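Somodgate tenants win delay to rent rise at Drandotden workspace

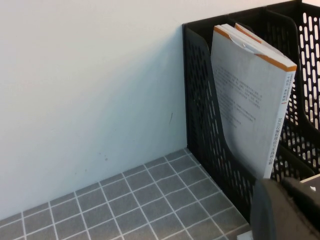 Yasaman Naseri

Small businesses renting rooms at the Drandotden workspace in Somodgate will not have to pay higher rents until May, after the building's owner agreed to put back an increase that was due next month.

The owner, Ghasemi Lettings, wrote to tenants this week to confirm the change. The new rates will be 16 per cent above what most of them pay now. The first notice, sent out before Christmas, had set the rise at 28 per cent.

Drandotden has 44 rooms over three floors. Nearly all are let, mostly to firms with one or two staff. They include bookkeepers, a hearing aid repairer, two translators, a driving school and a charity that helps people fill in benefit forms.

Tenants had complained that the first notice gave them too little time to plan. A letter objecting to the rise was signed by 36 of them and handed in at the letting office in January.

Maureen Tilley, who runs a payroll business on the second floor, said the delay would get her past the end of the tax year.

"That is my busiest time and it is also when I get paid," she said. "I can find the extra in May. I could not have found it in March without letting my assistant go."

She said the lower figure was still more than she wanted to pay, but she had looked at other places in the town and found nothing cheaper with parking.

Other tenants are less content. Graham Osei, who repairs hearing aids, said he had given notice and would work from home.

"My customers are mainly older people and they like the ground floor and the bus stop outside," he said. "But the room is small, and the heating was off for nine days in December. I don't see what the increase is for."

Ghasemi Lettings said the money would go towards a new boiler, repairs to the flat roof at the rear and higher insurance costs. In a statement, the company said it had listened to tenants and accepted that the first notice had been sent too close to the holidays. It said work on the boiler would start in the spring and that the heating would be kept on by temporary units if needed.

The shared kitchen and the two meeting rooms will stay free to use. A plan to charge for post collection at the front desk has been dropped.

Tenants on fixed terms will not be affected until their agreements run out. Those on rolling monthly terms should get a new agreement by post and have until the end of next month to sign it.

An open meeting about the building work will be held in the larger ground-floor meeting room on Sat 11 February at 10.30am. Zitine, the firm that will fit the boiler, is expected to send someone to answer questions. Tenants who cannot attend can leave questions in writing at the front desk.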